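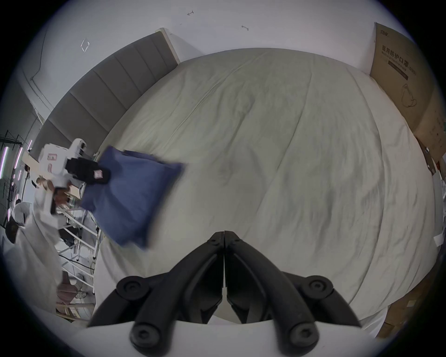
A reader in Pindcombe wrote in to say that the ferry to Climavville takes no bookings before September, and that I should have checked. Fair enough. I missed up to 2 hours of daylight waiting for standby.

The crossing itself was calm. I had tea and read the timetable, which I now know well.
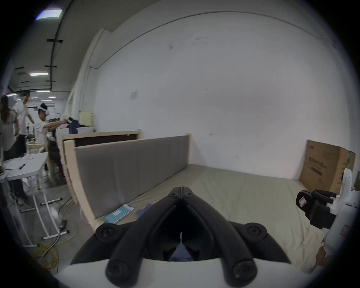 Posted by the blog owner in Short Trips

Plerton has had a pier since 1867. The walk from there to the old lighthouse is 6 miles on a gravel path, with one steep part near the end. Wear boots.
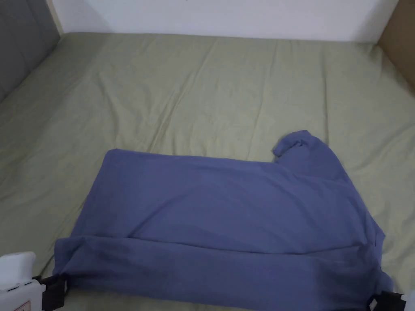 Climavville, 9th December

Rain all morning. The museum was shut, so I walked to the harbor and bought a bus ticket home.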